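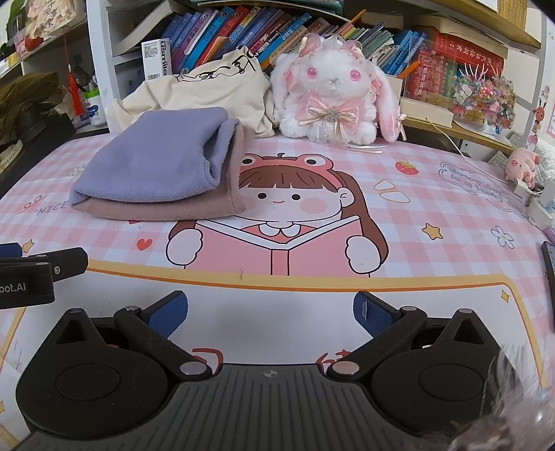
Wedlow Two-Color Knit Sweater
Item 2373
By Eklow

Price: $94
Colors: lavender-blue / dusty brown
Fit: loose, adult sizes S to XL
Ships in 2 business days

A pullover in two colors, split straight down the front. One half is lavender-blue and the other is a dusty brown with some mauve in it. Each sleeve matches its own side. The ribbed hem runs across both halves and changes color at the same line as the body.

The wavy outline on the chest is bright orange and sits right across the color seam, with a small smile line in black inside it. It is the only decoration on the front, and it is large enough to show under an open jacket.

The Wedlow is cut wide in the body and the sleeves. Order your usual size if you like room for a shirt underneath. Go down one if you want it closer. Svend Brynjólfsdóttir in our fitting room wears a medium in most of our knits and took a small in this one.

Size chart (chest laid flat, pit to pit)
S -- 19 in
M -- 20 1/2 in
L -- 22 in
XL -- 23 1/2 in

Care
Turn inside out before washing. Cool water, gentle cycle, with other light colors the first time. Do not tumble dry. Press out the water in a towel and lay the sweater flat on a table, away from the heater, and pull the hem straight with your hands while it is still damp. No iron on the orange outline.

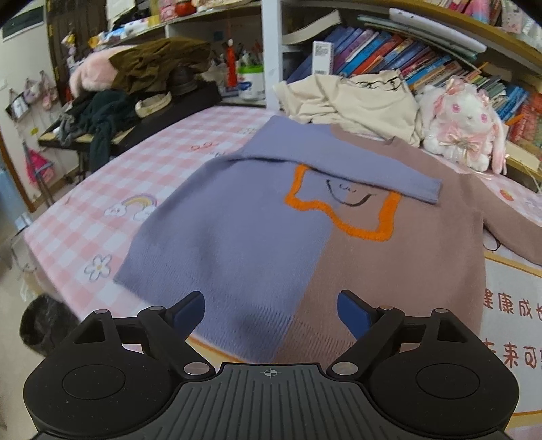

Folding and storage
Do not hang it. The weight of the sleeves pulls the shoulders out of shape over time. Lay it front side up, fold one sleeve in across the chest, then the other, and smooth the body before you fold it in half. You can fold along the color seam or across the middle. Folded, it fits on a desk shelf or in a shallow drawer. Keep anything with a zipper or a brooch off the pile -- knit snags easily.

Repairs
A short length of yarn in each color comes in the bag with the sweater. If you lose it, write to Grethe Þorgeirsson at the Eklow workroom with the item number and she will mail you more at no charge. Pulled loops can be eased back to the inside with a blunt needle. Do not cut them.

Returns
Unworn sweaters can be exchanged for another size, tags on. Sale items are exchange only.

Size L is out of stock until July.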